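Octubre, de noche

He llegado a Lilthorpe a las ocho menos veinte de la mañana, con el tren casi vacío. La jornada de inversores era en el antiguo mercado de granos, en la planta de arriba. En la entrada daban una acreditación con el nombre de la empresa y un color según el papel de cada uno: verde para las que buscan dinero, gris para los fondos. Éramos treinta empresas. En la lista de asistentes figuraban 193 inversores, aunque en la sala grande había muchas sillas libres.

Nos tocó presentar en el segundo bloque, después de Imosum. Ellos hacen software para comunidades de vecinos y lo llevan muy ensayado. Me fijé en que dejaron los números para el final y en que la gente tomaba nota justo ahí. Yo los puse al principio y creo que me equivoqué, porque cuando llegué a la parte de los contratos ya estaban mirando el programa.

Pedimos 750.000 euros. Conté que Rasine lleva 519 máquinas en servicio en lavanderías de edificios y residencias, que cobramos por uso y que el mantenimiento es lo que más nos pesa. Ocho minutos justos. En las preguntas salió dos veces la rotación de clientes y una vez la deuda. A la de la deuda contesté mal: di el saldo de junio y no el de septiembre. Lo corregí después por correo, desde el pasillo.

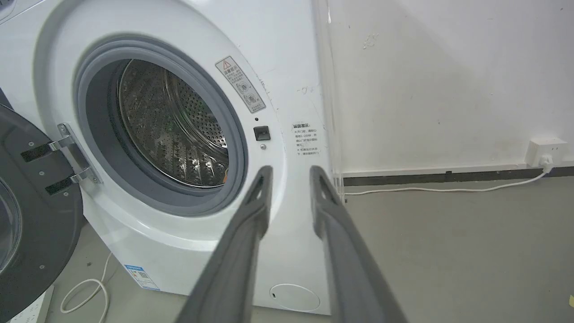 Lavadora de carga frontal con la puerta abierta.

A mediodía hubo mesas cortas, de quince minutos. Tuve cuatro. Dos eran de fondos que entran más tarde y solo querían tener los datos para el año que viene. La tercera no se presentó. La cuarta fue Kravets y duró casi el doble, hasta que vinieron a pedirnos la mesa. Les interesa el modelo, pero ven alta la valoración – lo dijeron sin rodeos – y preguntaron si aceptaríamos hacer la ronda en dos tramos, el segundo ligado a la renovación de las residencias. Dije que lo tenía que hablar con los socios. Quieren el libro de caja de los últimos doce meses y los tres contratos más grandes.

La comida, floja. Bocadillos de queso y un café que sabía a termo.

Por la tarde me quedé a la charla sobre notas convertibles. Saqué una cosa útil: poner por escrito desde el primer día quién puede prorrogar el vencimiento. En la nuestra no está claro. Lo tengo que mirar con la abogada antes de mandar nada a Kravets.

Salí a las seis y diez y perdí el tren por poco. En la estación rehíce la hoja de caja en el portátil hasta que se acabó la batería. Con dos tramos llegamos a la primavera sin apuros, pero habría que retrasar la contratación del segundo técnico, y eso no me gusta.

Mañana: enviar los contratos, llamar al banco por la póliza, cambiar el orden de las diapositivas. Y recoger el abrigo de la tintorería, que cierra a la una y media.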